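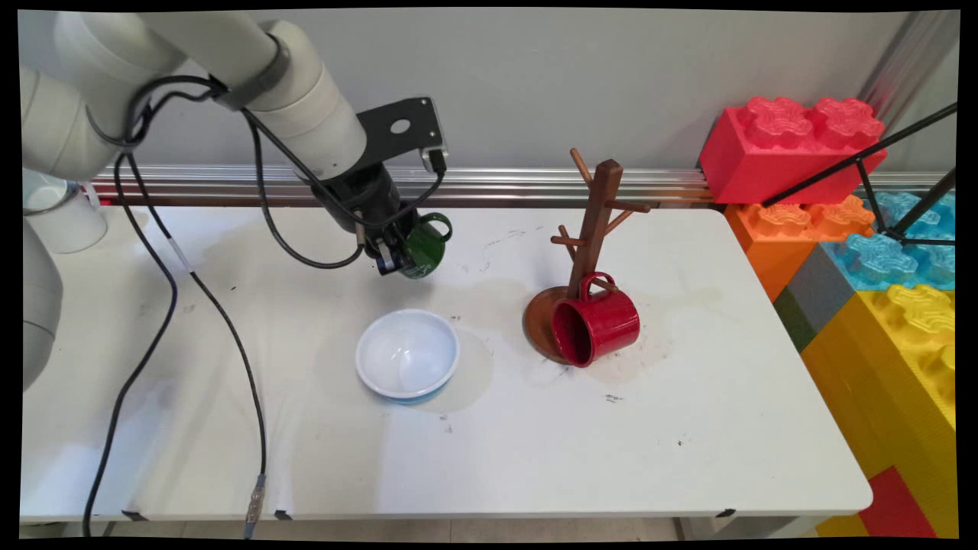
*Reading time: 2 min*

# Motum: A Novel in Letters

**Written by Amparo Villanueva. Read by Eusebio Tamayo.**

Audiobook, unabridged. Published by Dogar Audio, June 2018.

In the harbor town of Cikardale, the post office closes for the winter and one bag of mail is left behind the counter. When the new clerk, Irena, opens the door again in spring, she finds that all the letters in the bag are addressed to the same person, a ship mechanic called Motum. The people of the town say that he never lived there. Irena's own mother says it too, but she says it too fast.

The story is told only with letters. Some are from the bag, and some are the letters which Irena begins to write herself, first to the senders and later to Motum. The senders live in Bruvimmont, a mountain town two days away by train, and they do not agree about who he was. For one he is a brother, for another he is a man who owes money for a boat engine. The first part goes slowly and has a lot of weather in it. From the ferry chapter the story moves much faster.

## About the recording

Eusebio Tamayo reads all the parts alone. He does not make a big theater voice for every person, but you will always know who is writing. Irena he reads quickly and a little out of breath. The old brother in Bruvimmont is very quiet, so we recommend headphones if you listen in the car or on the bus. Between the letters there is a short pause without music. Many listeners of our earlier titles asked us to leave the music out, and we have done it here.

The author reads the afterword herself. She tells how the book started as a radio play and why she kept the name of the town.

## What you get

- The complete book in 8 parts, as MP3 files
- A PDF with the map of Cikardale and the list of letters
- The afterword by Amparo Villanueva (only in the audio edition)

You can download the files or play them in your browser. After you pay, the title stays in your library and you can download it again on a new phone or computer. The files have no copy protection. Please do not share them outside of your home.

## Also on CD

We made 1000 copies of the CD edition, with the map printed inside the cover. The discs are MP3 discs, so please check that your player can read them. An older car player often cannot.

If a disc arrives broken, write to the shop with your order number and we send another one. You do not need to return the old disc.

**Language:** English
**Suitable for:** adults and older teenagers
**Next from the same author:** *The Bruvimmont Line*, planned for November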